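Inventory Basics, Unit 5
Independent Demand: How Much to Order and When

Instructor: Jadwiga Marciniak
Lab section: Cheng-en Hung

These notes go with the fifth unit. They replace the February version, which had the holding cost per month in one table and per year in another. All costs below are per year unless the text says otherwise. Bring a calculator with a square root key to the lab section.

5.1 Two kinds of demand

Demand is dependent when it comes from a plan the company has already made. If a plant is going to build bicycles next month, it needs two wheels for each one. The number of wheels is worked out from the build plan. We cover this in Unit 7.

Demand is independent when it comes from customers outside. The company does not decide how many spare inner tubes people will buy. It has to estimate. The methods in this unit are for independent demand only. Students often use the order quantity formula on dependent items and get answers that look reasonable but do not fit the build plan. Check which kind of item you have before you start.

Some items have both kinds. A wheel can go into a new bicycle and can also be sold as a spare part. In that case, split the demand and handle each part by its own method, then add the results when planning purchases.

5.2 What it costs to hold stock

Holding cost covers everything that grows with the amount on the shelf. It includes:

Money tied up in the goods
Space, heat and light
Insurance and any tax on stock
Damage, theft and spoilage
Goods that go out of date before they are sold

Do not include costs that stay the same whatever the stock level is. If the company has rented a building for the year and half of it is vacant, adding a few pallets does not raise the rent. If the building is full and the next pallet has to go into paid outside storage, the cost is real and should be counted.

Companies usually state holding cost as a percent of the item's value. For hand calculation it is easier to turn it into dollars per unit per year, and we do that throughout this unit.

5.3 What it costs to place an order

Ordering cost is the cost of placing and receiving one order, whatever its size. It includes the buyer's time, paperwork, fixed freight charges, unloading, checking the delivery against the packing list, and paying the invoice.

The price of the goods is not an ordering cost. If the supplier gives no quantity discount, the company pays the same for a year's supply whether it arrives in one load or in many, so price drops out of the comparison. Section 5.6 deals with discounts.

When the item is made in-house, setup cost takes the place of ordering cost. The arithmetic is the same.

5.4 The order quantity formula

Large orders mean fewer orders per year but more stock on the shelf. Small orders mean the reverse. The economic order quantity, or EOQ, is the order size at which the two costs added together are lowest.

EOQ = square root of (2 x D x S / H)

D is yearly demand in units. S is the cost of one order. H is the cost of holding one unit for one year.

Worked case. The Plullum store sells a cabinet hinge. Yearly demand is 2,804 units. Each order costs $100. Holding one hinge for a year costs $2.

2 x D x S = 2 x 2,804 x 100 = 560,800
Divide by H: 560,800 / 2 = 280,400
Square root: 529.5, rounded to 530

If the store orders 530 at a time and stock runs down evenly, the average on the shelf is half of that, or 265. Holding cost is 265 x $2 = $530. The number of orders per year is 2,804 / 530 = 5.29, so ordering cost is $529. The total is $1,059.

At the EOQ the two costs come out equal, apart from rounding. Use this as a check on your arithmetic. If one side is double the other, a number has gone into the wrong place.

Suppose the supplier only ships full cases of 50. The store then has to choose between 500 and 550. At 500, holding cost is $500 and ordering cost is $560.80, for a total of $1,060.80. This is less than $2 above the best possible figure. The total cost curve is flat near its lowest point, and it is fine to round to a full case or a full pallet. Being far off does matter. At 1,000 per order the total is $1,280.40. 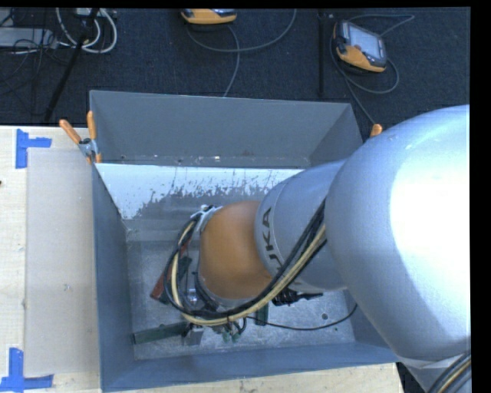 Why does the formula use average stock and leave out the largest amount on the shelf?
Holding cost builds up day by day on whatever is there. With steady demand, stock falls in a straight line from the full order quantity to zero, so over the whole cycle the cost is the same as keeping half the order quantity all the time.

If space is the real limit, the largest amount does matter, and it has to be checked separately. Work out the EOQ first. Then see whether the full delivery, plus whatever is left from the last one, fits in the space given to the item. If it does not fit, order the amount that does and accept the higher total.

5.5 When to order

The EOQ tells you how much. It says nothing about when. For that we need the lead time, meaning the time from placing the order to having the goods ready for use. Lead time includes receiving and putting away. Goods on a truck in the yard cannot be sold yet.

The reorder point is the stock level at which the next order should be placed.

Reorder point = expected demand during lead time + safety stock

Continue with the hinge. The supplier, Esard, delivers in seven days. The store is open every day of the year, so demand per day is 2,804 / 365 = 7.68 units. Over seven days that comes to 53.8, rounded to 54.

If the store reorders at 54, it will run out in many of its order cycles, in every one where demand runs higher than usual before the delivery comes. Safety stock covers the difference. Looking through the sales record, the largest demand in any seven-day period was 78. Setting the reorder point at 78 gives a safety stock of 24 units.

Using the highest figure on record is the simplest rule and it works for cheap items. It has two faults. One odd week can set the level for years, and the rule takes no account of what a shortage costs. The statistical method in Unit 6 handles both.

Safety stock also has a holding cost. For the hinge it is 24 x $2 = $48 per year. This is added to the total from 5.4. It does not change the EOQ, since it is the same for every order size.

When comparing stock with the reorder point, use stock position and not only what is on the shelf:

Stock position = on hand + on order - owed to customers

Leaving out the amount on order is the most common mistake in the lab. It leads to a second order being placed while the first is still on its way.

5.6 Quantity discounts

When the price per unit drops at larger order sizes, the goods themselves have to be brought into the comparison. The steps are:

Work out the EOQ at the lowest price. If it is large enough to earn that price, stop there.
If it is not, work out the EOQ at the next price up, and go on until you find one that qualifies.
Find the total yearly cost at that quantity, including the goods.
Find the total yearly cost at each larger quantity where the price drops.
Choose the quantity with the lowest total.

Remember that when holding cost is stated as a percent of value, H changes with the price. Recalculate it at every step.

5.7 Limits of the method

The formula assumes that demand is steady, lead time is fixed, the whole order arrives at once, and each item is ordered by itself. Real stores break all four assumptions to some degree.

Seasonal items should not be run on a yearly average. Snow shovels are the usual case. Use a separate demand rate for each season, or plan the season as a single purchase.

Items bought from one supplier are often ordered together to share freight. The Jirkadgate reading, pages on joint ordering, shows how to set a common order cycle. Read it before the lab, but you will not be tested on the derivation.

The formula is also only as good as the stock record. If the record shows 90 on hand and the shelf holds 60, the order will be placed late no matter how well the reorder point was set.

Reading and work for this unit

Tang and Yang course pack, the chapter on lot sizing. Yao-tsung Tang wrote the sections on discounts and Sze-wing Yang wrote the rest, and they use different letters for holding cost. Follow the letters in these notes.

Problem set 5 uses the Hsieh hardware data. Show the holding cost and the ordering cost on separate lines. Round order quantities at the end and keep the decimals until then.

Problem set 5 is due March 31, 2020, before class. Questions about the data file go to Tsung-han Tang. Questions about grading go to the instructor.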